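The grip fault, or how I lost a month to a bag of sweets

I've had three emails asking why the Vumdale posts stopped, so I'd better own up. The posts stopped because the left gripper stopped telling the truth, and I was too busy believing it.

For anyone new, I record snack sorting with a pair of hand-held grippers, one in each fist, and the recordings go off to teach a robot arm to do the same job. Packets go in the tray and packets come out of the tray. My mother thinks I have a career.

The trouble started in December. The log gives a number for how far the fingers are open, and on the left hand that number had begun to drift. At the start of a session, closed meant closed. After 15 minutes of picking and putting, closed meant open by 2 mm, and the arm that learned from it would come down over a packet, stop just short of squeezing, and lift away in triumph with nothing. It did this 31 times in one afternoon. Safta Surdu kept the tally on the back of an envelope and read it out to me over the phone, slowly.
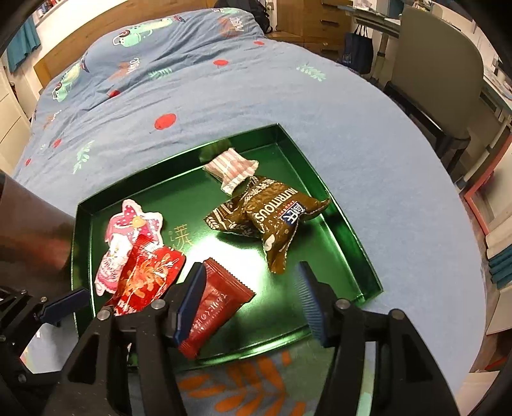
Urmas Krūmiņa wrote in under the last post to say it was bound to be the pads. His had gone shiny after a winter of crisp packets and everything slid, and had I tried wiping them with a damp cloth before taking the whole thing to bits?

I had not, Urmas. I had taken the whole thing to bits. I then wiped the pads, in case, and the number drifted just as happily with clean pads as it had with dirty ones. But it was a fair thought, and a cheaper one than mine, which was to order a new encoder from Hekell and wait for it while the old one sat in a saucer.

The new encoder went in. The number drifted. I wrote Hekell a stiff letter and luckily didn't send it.

What I should have done on day one was hold something and not move. 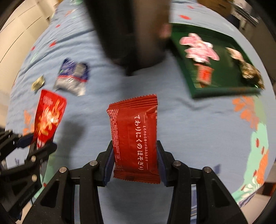
So I did that, one packet at a time, gripping and reading the number out loud like a man calling bingo. Held still, it was steady as a rock. Wave the hand about, put it down, pick it up again, and off it went. That isn't pads and it isn't the encoder either. It's something loose, and the something was a grub screw no bigger than a grain of rice, the one that fixes the little magnet to its shaft. Every time I snapped the fingers shut the magnet crept round a hair. I had undone and done up every screw I could see – and that one you can't see.

A drop of thread lock, a night to set, and we were back in business.
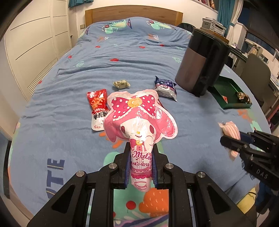
My Melody takes her turn in the grip.

The worse news was the old recordings. Ruxandra Bucur wanted to know which of the December sessions could be saved, and the answer is the first few minutes of each, before the creep gets going. The rest I've marked as bad. I tried correcting them with a straight line, but the magnet didn't slip in a straight line. It slipped when it felt like it.

I now close both grippers on nothing at the start and end of every session and write down the two numbers. If they don't match, the session goes in the bin, and so does my afternoon. The spare encoder is still in its saucer if anyone wants it.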